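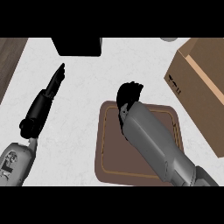

Why have all the comments vanished from my older blog posts?
They're still in your database. The Fairweather theme has a setting that closes and hides comments on posts over a certain age, and the last update switched it on.

Ticket: comments missing on old posts
Blog: Kosturville
Opened by: Remedios Echevarría
Opened: 2024-05-02
Status: solved (mostly!)

First message

Hello lovely support people. I write a little blog called Kosturville, mainly family stuff and a fair bit of rambling, and I've been on Drarlow hosting since I started it. Last night I clicked on the Fairweather update button (it had been nagging me) and this morning a reader emailed to ask if I'd fallen out with everybody. I had no idea what she meant until I opened one of my old posts and found the whole comments section gone. No box to type in, no old chatter, nothing.

New posts are fine. Anything from before January looks as though not one person ever read it, and some of those threads were funnier than the posts — I really don't want to lose them. My dashboard still says 3266 comments, so I'm hoping they're in there somewhere.

What I tried before bothering you:

Cleared my browser cache. No change.
Looked on my phone, and then on my husband's phone. Same.
Turned off the Nedby newsletter plug-in, as it also fiddles about at the bottom of posts. No change, so I turned it back on.
Logged out and in again. Twice, in case it was sulking.

Reply from Priit Lūse, support

Hi Remedios, thanks for listing all that, it saves us some time. Could you go to Appearance, then Fairweather, then Discussion, and tell me what it says next to "Hide comments on posts older than"? Please don't change it yet. I'd also like to know if you have a backup from before the update.

My reply

Found it! It's ticked and the number in the box is 38 days. I have never seen that page in my life, so it wasn't me. There's a backup in Drarlow from the night before, which I assume is a good thing.
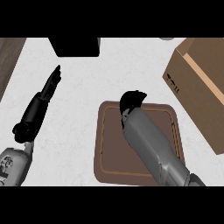
Two robot arms over a white marble countertop, brown cutting board between the other bits and pieces.

Reply from Priit

Good, leave the backup where it is, we shouldn't need it. Untick the box, save, then open the Drarlow panel and press "Empty page cache". After that look at an old post in a private window, so you see what a reader sees.

My reply

Unticked, saved, emptied. The comments are back on everything I've checked, including the one about the school nativity costume, which has the longest argument about tea towels you'll ever read. I did a little dance round the kitchen.

Two leftovers though. The posts from my photo-a-day year (365 of the things, never again) show the comments but there's no box to add a new one. And the little round pictures next to people's names have gone square — not urgent, but it's bugging me.

Reply from Priit

The missing box is a separate setting kept on each post. Go to Posts, filter by that category, select all, choose Bulk edit and set Comments to Allow. Do it a page at a time, as it can time out if you try the lot. The square pictures are a change in the new version of Fairweather and we've passed it on to the theme people.

My reply

Done the first four pages and they all have a comment box again, so I'll carry on with the rest tonight with a cup of tea. Happy for you to close this one. Please could you leave me a note if the round pictures come back? Thank you so much for being patient with me, Priit!

Closed by Priit Lūse. Avatar shape logged separately, Remedios added to the updates list.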